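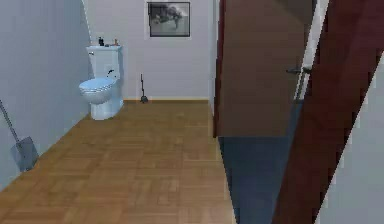

Slide 1. Hi everyone, thanks for coming out to Jernville! I get to talk about my favorite thing, which is old town water maps.

Slide 2. The Stasiv map. 127 sheets, hand inked, 2,238 house connections. Orest Bondarchuk found sheet 8 folded inside a different sheet. Pause here, people like to look at the lettering.

Slide 3. How we read it – blue for mains, red for repairs, and pencil marks we're still arguing over. Ask if anyone knows the little triangle!

Slide 4. Matching to today's streets. Maksym's part, hand him the clicker. If he runs long, skip the Humutwood detour.

Slide 5. New total is 2,630 connections once you add the Breser side. I love this slide. Whole lanes came back that had dropped off every later map.

Questions, then coffee.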